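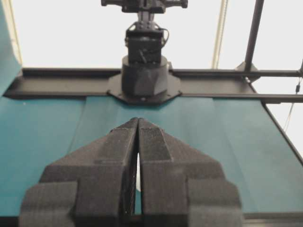
*Wrist view, fingers almost closed, nothing held. The other arm stands opposite on the rail.*

**1/** I was asked by several people how we collect the examples for our two-arm project, so I try to write it in small pieces. It is Sunday, July 30, 2023, and I have tea and a free evening. Corrections are welcome, also for my English.

**2/** We want a policy that learns to pass small things from one arm to the other and then fold or place them. It learns only from recordings of a person driving the arms. We have no simulator for this work. Every example is made by hand, one after one.

**3/** Our current set is called Zistercombe. I did not choose the name. It has 1176 recordings that we kept. The target for the first training was 4000, and I now think this target was made by a person who never drove the arms for a full afternoon.

**4/** The wrist view is the one I trust most. The fingers take a big part of the picture, and new people always complain about it. But during a grasp I want exactly this: the two tips, the gap between them, and the cloth behind.

**5/** The teal cloth stays the same for the whole set. In our older set, Purside, we changed the table covering in the middle of the work and did not write down when. We had 1357 recordings and could not say which ones were on which cloth. I spent a week of July sorting them by eye.

**6/** So, rule one in our notebook: if you change anything on the table, you start a new folder. Also if it is "only a little bit." A crease in the cloth is allowed. A different cloth is a new folder.

**7/** How one recording goes. Both arms to the start position. Fingers almost closed, pointing across the table. Wait two seconds. Start recording. Do the task. Go back to start. Stop. Write one word in the log: keep, drop or ask.

**8/** "Ask" is the most useful word of the three. Somtochukwu Nwachukwu added it in our second week. Before this, everybody had to decide alone, and each of us decided differently. I dropped all the slow ones and he kept them.

**9/** We compared our logs on the same 47 recordings. We agreed on less than I hoped. The biggest difference was the second try: the fingers miss the object, open again, and take it correctly. For me it was a failure. For him it was the best kind of example, for the reason that the robot will also miss.

**10/** I changed my opinion after we trained on both versions. The policy without second tries closed its fingers on air and then continued very calmly to the other arm, to give it nothing. I watched it do this for one hour and then I put the second tries back.

**11/** A thing I still do badly: I am too regular. I place the object in nearly the same spot each time, my hand just likes this spot. Now we have a printed list of positions and I must follow it, even when I am tired and the position is annoying.

**12/** About the light. Our background is very bright compared to the black arms, and the wall goes almost to white. For the wrist view I decided to accept it. I care about the table and the fingers. If your task needs to see something behind the rail, please do not copy me.

**13/** Two arms means two people can be wrong at the same moment. We tried one driver for both arms and also one driver for each arm. With two drivers the handover is faster, but the recordings look like a conversation between people who interrupt each other. We stay with one driver.

**14/** Software, because this question always comes: we use our own small recorder, called Evon. It saves the pictures from the cameras and the joint positions with one clock. It is not pretty. The checking tool is Usman, and it does a single job, it plays the recording at double speed with the log word under it.

**15/** Please check your clocks before you record anything. Ours had a delay between the wrist picture and the joint data, small enough that playback looked fine to me. Ona Ozoliņš found it when she plotted the finger opening next to the video. We lost three days of recordings.

**16/** How many per day? In the morning I am good, after lunch I am acceptable, after four o'clock I should not touch the arms. My late recordings have more "drop" in the log and also more "ask." We now stop at four and use the last hour for checking.

**17/** Next week we continue with the soft objects, which I like less than the hard ones. If somebody has a good method for putting a soft thing back to the same shape before every recording, please write to me under this thread. Now I only shake it and put it down.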